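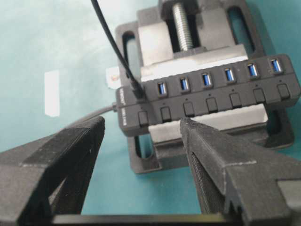 USB hub in the vise, one cable plugged in, bench at Mastville

Progress to end of February, Ernora hub repair

Quick one as Seren needs it before Saturday. 168 hubs through the bench so far, out of 565 donated. Behind where we wanted to be, mostly parts. Switches still on back order from Woken, so anything with a dead switch goes on the shelf for now (some 292 not opened yet, rest waiting).

Vise was worth the money. Holds the long hubs steady while we go port by port, no more chasing them round the bench. Would like a second one, same colour doesnt matter.

Spending on track. Receipts to folow from Mariann Erdős. Next: cable testing, then labels.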